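Textile Care and Laundering: Course Notes
Unit 4. Wash Mechanics, Water and Detergency
Notes prepared by Albane Gilbert. Revised May 26, 2018.

These notes go with the fourth unit of the course. They assume that Unit 3 (fibre types and their behaviour in water) has been read. The calculation exercises are in the separate problem sheet issued by Yannick Royer and are not repeated.

4.1 The four factors

The result of any wash depends on mechanical action, chemical action, temperature and time. The usual way to show this is a circle divided into four sectors. If one sector is made smaller, at least one of the others has to grow to give the same soil removal. A cold wash needs more time or a stronger detergent. A short wash needs more heat or more movement.

Water is sometimes listed as a fifth factor. In these notes it is treated as the medium in which the other four operate. Its quantity affects mechanical action (4.2) and its hardness affects chemical action (4.4).

The circle is a teaching aid and has limits. Protein stains such as blood and egg set when heated, so raising the temperature makes removal harder. Some dyes bleed at any temperature if the time is long enough. Students should treat the four sectors as a first approximation.

4.2 Mechanical action

In a horizontal-axis machine the textile is carried up the side of the drum and falls back into the liquor. The height of the fall depends on drum diameter, speed and load. At low speed the load slides and rolls, with little flexing of the fabric. As speed rises the load is carried higher and drops. Above a certain speed it is held against the wall for the full revolution and washing action almost stops.
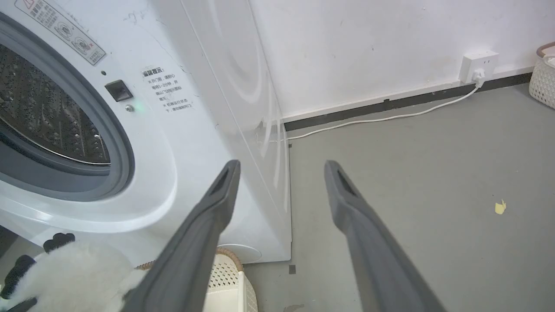

The speed at which the load just stays on the wall is found by setting centripetal acceleration equal to gravity:

w² r = g

where w is the angular speed in radians per second, r is the drum radius in metres and g is 9.81 metres per second squared. Washing speed is set below this value and spin speed far above it. The formula treats the load as a thin layer at the wall. A real load has thickness, and the inner layers travel on a smaller radius, so they leave the wall first.

Water level changes the fall. A high level cushions the load and is used for wool and delicate items. A low level gives a harder drop and suits cotton. Overloading removes the free space and the load turns as one mass. Underloading causes poor balance in the spin.

4.3 Extraction

Spin performance is compared by the ratio of acceleration at the drum wall to gravity, called the G-factor:

G = w² r / g

Two machines with the same spin speed and different drum diameters do not extract equally well. A figure in revolutions per minute should always be read together with the diameter.

Worked case. Spin speed 1000 rpm, drum radius 0.24 m.
w = 1000 x 2π / 60 = 104.7 rad/s
G = 104.7² x 0.24 / 9.81 = 268

Residual moisture is the mass of water left in the load divided by the dry mass. For a dry load of 1000 g that holds 563 g of water after spinning, residual moisture is 56.3 per cent. Weigh the load dry, after conditioning, and again straight after the spin. Do not use the mass printed on the garment packaging.

Water held between the yarns leaves early in the spin. Water held inside the fibre is bound more firmly, and a longer spin removes very little of it. Cotton therefore stays wetter than polyester under equal conditions.

4.4 Chemical action

A household detergent contains surfactants, builders, enzymes and, in most powders, an oxygen bleach. Their roles are:

Surfactants. Lower the surface tension of water, wet the fabric and hold oily soil in suspension.

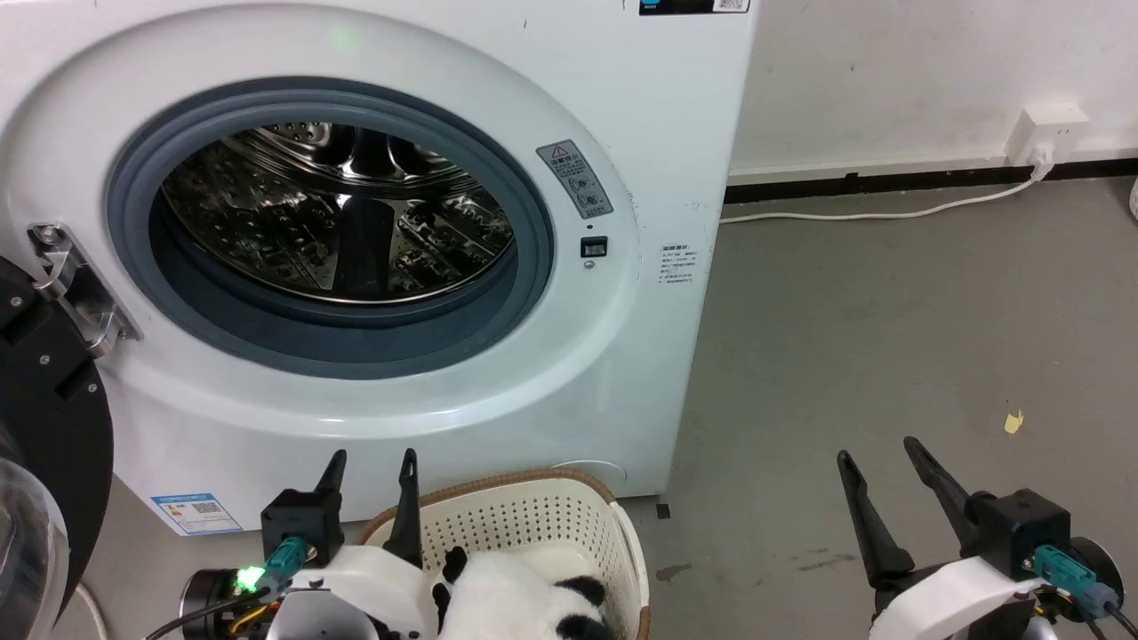
Builders. Bind calcium and magnesium ions so that the surfactant remains free to act. Zeolites and citrates are the common types. Dosage must rise with water hardness.

Enzymes. Protease acts on protein, amylase on starch, lipase on fats. Each has a working range of temperature and pH, and most lose activity quickly above 60 °C.

Oxygen bleach. Sodium percarbonate releases hydrogen peroxide in water. It is slow below 40 °C unless an activator such as TAED is present. It is not normally found in liquids.

4.5 Water hardness

Hardness is given in several units. In this course, milligrams of calcium carbonate per litre is used throughout. One French degree equals 10 mg/l, so a supply at 16 French degrees has a hardness of 160 mg/l. Sylvain Masson's laboratory sheet sets out the titration with EDTA. Record the volume at the colour change from wine red to blue and take the mean of the readings.

Temporary hardness comes from hydrogencarbonates and deposits scale on heating. Permanent hardness comes mainly from sulphates and chlorides and does not deposit on boiling.

4.6 Preparation for the next session

Read 4.2 and 4.3 again and bring a calculator. Repeat the worked case for a drum radius of 0.26 m at the same speed. Groups that have not handed in the December hardness readings should send them to Chukwuemeka Edet.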